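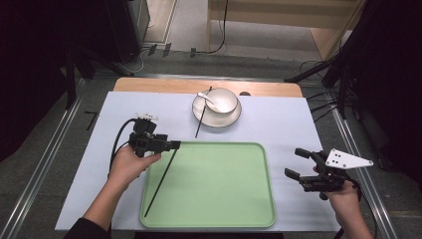 Notice to readers regarding broth, stock and the keeping of both

It has been the practice of this blog to publish one longer entry each winter on a single household subject. The subject for this June is stock, on which correspondence has been received since the entry on barley.

The household at Cullska prepares stock from chicken frames, purchased from the butcher on Jirolari Road. The frames are placed in cold water with an onion, the tops of a celery bunch and a few peppercorns. Salt is not added at this stage. The pot is brought slowly to a bare simmer and held there for the afternoon, with the lid ajar. Readers have enquired whether roasting the frames beforehand is necessary. It produces a darker colour and a heavier flavour, and is favoured in this household for gravies only.
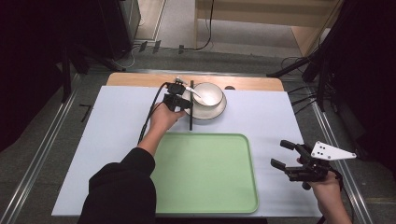 Straining is carried out twice, first through a colander and then through muslin. The stock should be cooled promptly in shallow containers, refrigerated, and the fat lifted off the following morning. Portions of 200 millilitres have proved the most useful size for freezing, as one portion will loosen a risotto and two will serve as the base of a modest soup. Each container is labelled with the month.

With respect to commercial products, the Ramasamy vegetable concentrate remains in the pantry for occasions when the freezer has been exhausted. It is rather salty and should be diluted beyond the directions on the jar. The Fastotard cubes, recommended by a reader in Ballarat, were tried in a pumpkin soup and will not be purchased again.

The matter of fish stock is deferred to a later entry. Correspondence on the subject may be left in the comments, which remain open until the end of August.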